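3.2 Plain surfaces and the judgment of whiteness

Few things are as slippery as white. Every house painter knows it, and we were delighted to find how strongly it shows up in the lab. In June we asked 80 volunteers to sort painted cards into "white" and "not white" under two lamps, one warm and one cool. Together they gave us 3,000 usable judgments, and the spread was wonderful! Cards that one person called plain white were called lilac, gray or even pale blue by the next, and many people changed their own answers when the lamp changed.

What makes the task so hard is the lack of anything to compare against. A card with a printed border gives the eye an anchor, while a bare matte card leaves it guessing. A single smooth surface can also drift in color from one side to the other (Figure 2), and viewers tend to even out that drift without noticing it.

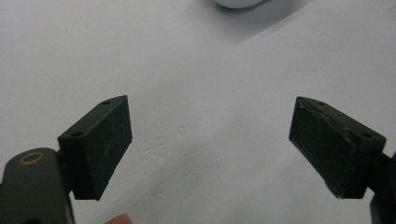
Figure 2. Pale matte surface, warmer white toward the left and slightly bluish gray toward the upper right. Photo: Évan Delorme.

To test the anchor idea, we repeated the sorting with a strip of black card laid beside each sample. Agreement between sorters rose for 14 of the paints, most of all for the lavender whites, which had caused the loudest arguments the first time. Royer and Shek had predicted this gain in their earlier work on gray scales, and we are happy to see it hold for tinted whites too.

The creamy whites were a different story. Sorters accepted them as white with or without the strip, even under the cool lamp, and Section 3.3 looks at whether memory for paper and linen plays a part.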